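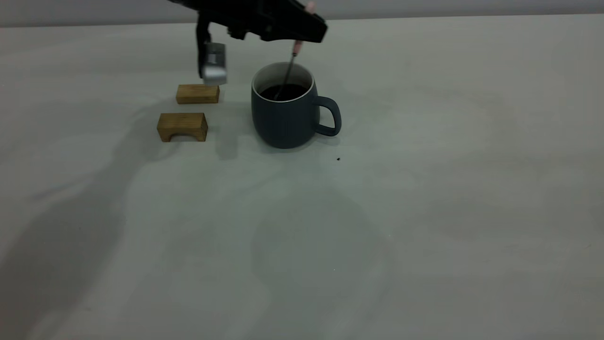 Chrysoula Karras

4. Where the spoon goes

4.1 The question of the wet spoon

Everyone who stirs a cup of coffee ends up holding a wet spoon. The stirring itself takes a few seconds and has been studied well enough (Herrera and Sarantis measured sugar loss along the bottom of the cup in careful detail), but the moment right after it has had almost no attention. We find it a wonderful little problem. The spoon is wet on one end and dry on the other, it is longer than the cup is wide, and the hand that holds it usually wants to be doing something else. What people do next depends on what is already on the table, and that is where our interest in small objects with no set job comes in.

Section 3 dealt with the tables and the cups. In this section we turn to rests, by which we mean anything that carries a spoon between two uses and keeps some part of it off the tabletop. A saucer is a rest. So are a folded napkin, the lid of a sugar jar and a pair of toy blocks. A spoon left standing in the cup is not at rest in our sense, and we coded it separately as "parked."

4.2 Diaries

The diary part of the study ran at two sites, Clavness and Sarness, with 19 people keeping notes on every hot drink they stirred. They gave us 3814 entries. Each entry has the drink, the thing used for stirring, and one line in the writer's own words on where that thing ended up. We had planned a form with boxes to tick, and we are very glad Evangelia Giannakopoulos talked us out of it. The free lines are the best material we have. One writer used the phrase "on the blocks" for most of April before it came out that these were left over from a child's building set and had been sitting by the kettle since the winter.

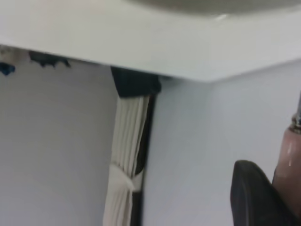
Coding the lines took two passes. In the first, Filippos Karagiannis and I read everything and wrote down each kind of rest as we met it. In the second, a sample of 300 entries was coded again from scratch by someone who had not seen our list. The two codings disagreed on 63 entries, and nearly all of those came down to whether a spoon laid across the top of a cup should count as parked or resting. We settled on resting. A spoon across the rim can be picked up dry, and the writers themselves talk about it the way they talk about saucers: "put it on top," "left it over the cup," "laid it there till the second one."

Two habits showed up again and again. People who stir once tend to carry the spoon away at the first chance, to a sink if there is one close by. People who stir more than once, often tea drinkers with honey or coffee drinkers with powdered milk, set up a place for it and then return to that place day after day. The second group is the one we care about here. Their rests are often made of whatever was lying near the cup the first time, and yet they are defended with real feeling. Several entries complain of a rest having been put away by someone else.

4.3 One support or two 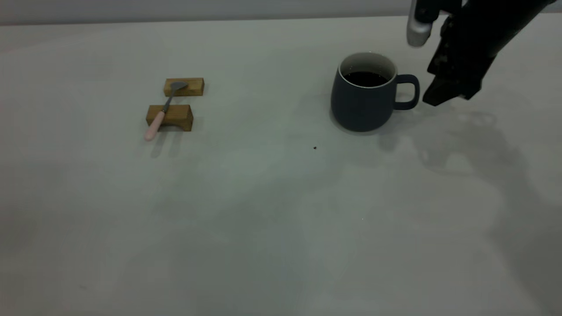 Chrysoula Karras

A single flat support, such as a saucer, holds the bowl of the spoon and lets the drip collect under it. Its weak point is the handle, which tips the spoon over the edge if the bowl is light. Two supports set a little way apart do a different job. The bowl lies on one, the neck crosses the other, and the handle is free to stick out on the side where the hand will come for it. The gap between the supports stays open, so a drop running down the neck has somewhere to fall. We like this layout very much, and we were surprised by how often the diary writers had come to it by themselves, with erasers, coasters, matchboxes, and in one case two dominoes.

Blocks in plain wood have a good deal going for them. They are heavy enough to stay put under a teaspoon and low enough that the handle can be pinched from above. A block with an arch cut out of its long side works as well as a solid one, as long as the arch faces down. Turned the other way up, it becomes a cradle, and the neck of the spoon settles into the low point. Both ways have their fans. The stain is the price: coffee goes into end grain and does not come out, and the block nearest the bowl is always the darker of the pair after a few weeks.

Height matters more than width. With a thick handle, the far end may dip low enough to meet the table even when the bowl is well up, and then the spoon is carried at three points. None of the writers minded this. The handle is the dry end, after all, and a bit of contact there seems to steady it.

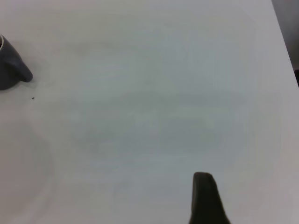

Our second measure was the state of the tabletop, and it turned out to be the harder one to take. Rings, drips and crumbs all count as "marks" in the diaries, but they come from different causes and they call for different cures. A ring belongs to the cup, a drip to the spoon, and a crumb to whatever was eaten alongside. On a pale top even a very small mark can be picked out. The dark speck just beyond the mug handle in Figure 4 is tiny, and against that white it is still easy to find. On the oak tables at Sarness a crumb of that size would pass without notice, and the entries from there report fewer marks of every kind. We therefore do not compare the two sites on this measure, only the same table with itself, on days with a rest and days without.

The handle of the cup deserves a word as well. Right-handed writers mostly kept it to the right and put the rest on the left, which leaves the drinking hand a clear path – and sends the wet spoon across the front of the cup on its way over. Christos Sarantis suggested that the rest should go behind the handle instead. Three writers tried it for us. Two went back to the left side within the week, and the third has kept it there and says she would not change it for anything.

Tea bags are treated in Section 5.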